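The lolly bowl gets sorted

By a contributing writer, 24th December

Most houses I know have a lolly bowl at this time of year, and most of the bowls have the same problem. By Christmas Eve the good ones are gone and the rest have settled into layers. On top is whatever a visitor brought last. Underneath are the toffees from the school fete, the mints from a restaurant counter and something in gold foil that has been there since February.

For this story I spent an afternoon at a kitchen table with the contents of one such bowl, a checked tablecloth and a plastic basket, and asked people who buy, sell and wrap sweets how they would go about it.
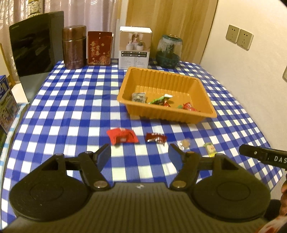
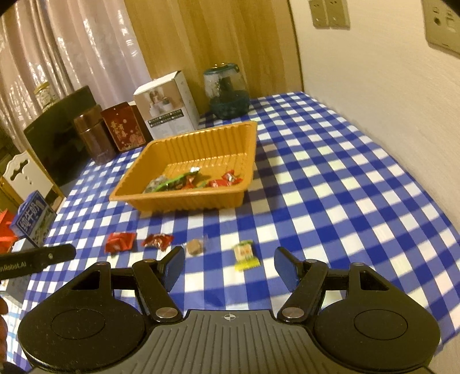 Four wrapped lollies on the blue and white checks.

The first job is to get everything out of the bowl and onto a flat surface. It sounds too obvious to print, but most people sort by digging. They push a hand in, pull out a fistful, take what they want and drop the rest back. The small boiled sweets fall through the gaps and the big soft packets stay up top, so the bowl looks full of one kind of thing.

A cloth is better than a bare table. Hard sweets roll, and on a varnished top they roll a long way. A cotton cloth with a bit of weave in it will hold a boiled lolly where you put it. Checks are handy for another reason, which my grandmother knew and I had forgotten. You can give each kind its own row of squares and see at a glance what you have too many of.

Lay out one of each kind to begin with. Leave the duplicates in the bowl until you have a full row, then match them up. At our table this took far less time than tipping the lot out and starting from a heap.

Reading the wrapper

Wrapped sweets come in two main styles, and the style tells you a fair bit about how they will keep.

The twist wrap is the older one. A square of film or foil goes around the sweet and the ends are turned. It is cheap, it is quick to undo and it makes the noise everybody recognises from the back row of a theatre. It does not seal. Air gets in at the ends, and in a humid summer so does moisture. A boiled sweet in a clear twist will be fine for months in a dry cupboard and tacky in a week on a Queensland windowsill.

The crimped packet, also called a flow wrap or pillow pack, is closed by heat and pressure at both ends. You can feel the fine ridges with a thumbnail. As long as the crimp is whole the contents are well protected, so anything soft, chewy or filled is usually sold that way. A packet that has gone flat when the others are plump has probably lost its seal.

At Coster, a confectionery wholesaler that supplies corner shops and fundraising drives, the warehouse staff use the thumbnail test on returned stock. A mixed carton holds 1539 pieces when it leaves the floor. When one comes back part-used, the crimped packets are checked by hand and the twists are thrown out without a look.

"You can't tell with a twist," the floor manager said. "It might have been opened and done up again. Kids are very good at it."

Households can be less strict. If you know who has been in the bowl, a twist wrap that comes away clean from the sweet is worth keeping. If the film sticks and tears, the surface has started to dissolve, and it will only get worse.

Three piles

The people I spoke to had different rules, but nearly all of them ended up with three piles.

The first is for eating now. This takes in anything chocolate, because our Decembers are no friend to it, and any soft centre without a date you can read. Chocolate that has gone pale on the outside is safe. The bloom is fat or sugar that has come to the surface after a warm spell. The texture suffers and that is all.

The second is for the cupboard. Boiled sweets, hard toffees and mints in sound wrappers go here. Keep the mints by themselves — peppermint gets into everything, and a butterscotch that has shared a jar with mints for a fortnight tastes of toothpaste. A screw-top jar for each is plenty.

The third is for the bin, and most people make it too small. Anything with a split wrapper goes. So does anything you can't name. A sweet that three people in the house have picked up and put back will not be eaten next year either.

A container with sloping sides is the easiest place for the keepers while you work. Sweets slide to the middle and you can pull out a handful without scraping. Bread baskets are pretty but the crumbs get in. Plastic wipes clean with a damp cloth, and sugar dust comes straight off it.

What the factory does

Tallex makes boiled sweets and chews in a plant that was once a jam cannery. Its older wrapping line turns out 1000 twists before the first tray is full, and the operators told me the hard part has always been the size of the piece. A sweet that is slightly too big splits the film. One that is slightly too small rattles, and the twist works loose in the bag.

The colours follow habits that go back a long way. Red is strawberry, cherry or raspberry, depending on who is making it. Dark reds and maroons are used for cherry too, and for coffee and plain chocolate. Green and yellow can mean lime, lemon, apple, pear or, in one range I tried, melon. Clear film is for sweets that look good by themselves, such as barley sugar and butterscotch.

None of it is regulated and nothing stops a maker from doing as it likes. The Teixeira family range, which turns up in delis and the odd service station, has a purple wrapper for pineapple. The shop assistant who sold me a bag said there were complaints every year, and that the pineapple was the one people came back for.

If you are buying to fill a bowl, mix your wrappers as well as your flavours. A bowl of one colour gets ignored. Pick a few crimped packets for bulk, some foil or shiny twists and a scattering of clear ones. Put the smallest in last so they have further to fall.

Using up the leftovers

Boiled sweets can be crushed in a bag with a rolling pin and melted in the cut-out centres of plain biscuits. Use a low oven and watch them. The sweets go from glass to burnt sugar quickly, and the smell stays in the curtains. Keep the colours apart unless you like brown.

Toffees melt down with a splash of cream into a sauce that is good on ice cream and very hard to get off a saucepan. Soak the pan straight away.

Chews do not melt well and should be eaten as they are.

The Skunenik hall committee, which puts on a children's party each summer, asks families to bring what is left of their Christmas bowls, crimped packets only. They are sorted on trestles the night before and go out in paper bags. The organisers said the mix is never the same two years running and the mints always come last.

As for our table, the boiled sweets went in a jar, the mints in another, and the gold foil one from February was opened at last. It was nougat. I would not recommend it.

Comments (3)

gumleaf_jan: We have always done ours on Boxing Day, after the rellies have been through. Much less to sort.

Pat in Ballarat: Disagree about chews. Cut them small with wet scissors and put them through a slice. They go a bit sticky but the kids don't mind.

twosugars: Where do you get the pineapple ones? Our deli stopped stocking them.

Contact us | Subscriptions | Copyright, all rights reserved | Back to top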